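Starkeck Home Pick Kit: Set-up Guide
Section 4. First tidy-up task on a bed

This section explains how to prepare the bed task after the arms are calibrated (Section 3). Please read all steps before you switch on the motor power.

4.1 Preparing the place

1. Make the bed with a plain fitted sheet. Pull it flat, but small wrinkles are allowed.
2. Put the open basket near the pillows, on the same side as the robot.
3. Lay the soft toys in front of the basket, within reach of the hands. Keep the rest of the bed free.
4. Check that the support cables above the robot have no twist.
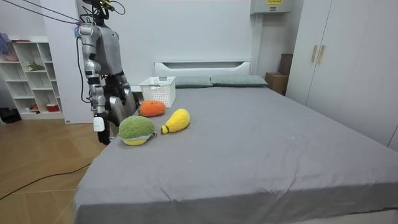

Can I use a mattress of any height?
The kit accepts a top surface up to 1350 mm from the floor, but you must enter the height in the Drodmont panel before the first run.

Caution: Do not put your hands on the bed while the status light is blinking. Press STOP first.

4.2 Running the task

5. In the Drodmont panel, open Tasks and choose Flanagan Bed.
6. Set the speed to 22 percent. Higher speed is only for trained users.
7. Press Teach and guide one arm until the toy is held over the basket. The wrist cable needs a free loop, so do not tie it to the forearm.

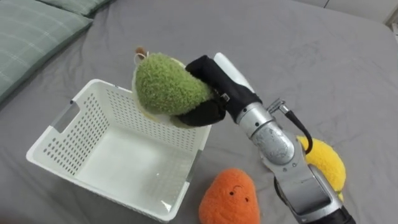 How many times must I teach the same toy?
Most users need 50 teaching runs for each toy, and the panel shows when the number is reached.

8. Press Save, then move both arms to the rest position.

Note: The storage card keeps over 1000 runs. When it is full, the oldest runs are not deleted automatically. You must copy them to a computer by yourself.

Note: If the hand closes too early, lower the grip value by one step and repeat from step 7. If the fault stays, write to Clenasness Service and attach the log file from the last run.

4.3 After the work

9. Switch off the motor power and wait until the fan stops.
10. Clean the finger covers with a dry cloth. Do not use alcohol.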